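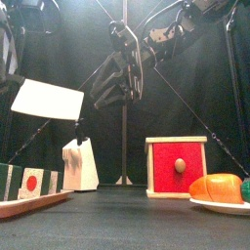

The gripper over the sushi set, September 9, 2025

So the left finger was the problem all along! I spent most of last week blaming the camera calibration, then the cables, then (briefly, and unfairly) the table. The arm would line up on a toy sushi piece just fine and then nudge it sideways as it closed, every single time, like it was shy about touching it.

What finally gave it away was a steel ruler. I parked the arm, opened the gripper to the stop and measured each finger from the center line. One side was a hair further out than the other. The two fingers on this gripper don't match anyway - the left one is the longer, angled plate with the rounded tip - so I'd gotten used to it looking lopsided and stopped checking.

Two of the bracket screws had backed out a little. I pulled them, cleaned off the old threadlocker, put on a drop of the Dundix stuff and tightened everything with the small Pevetti driver. Then I re-zeroed the open position, which now reads 295 in the Maron software. It was 193 before, and no, I don't know what the units are. The manual doesn't say.

After that I ran 10 picks on the white block with the red dot and got 9 good ones. The miss was my fault, I'd typed the height in wrong.

Still on the list: strain relief for the cabling on the upper link, and a proper look at the wrist joint, which has a tiny bit of play when I wiggle it by hand. Laxdal sells a shim kit for that but it's out of stock until October, so for now I'm checking those screws every morning with my coffee.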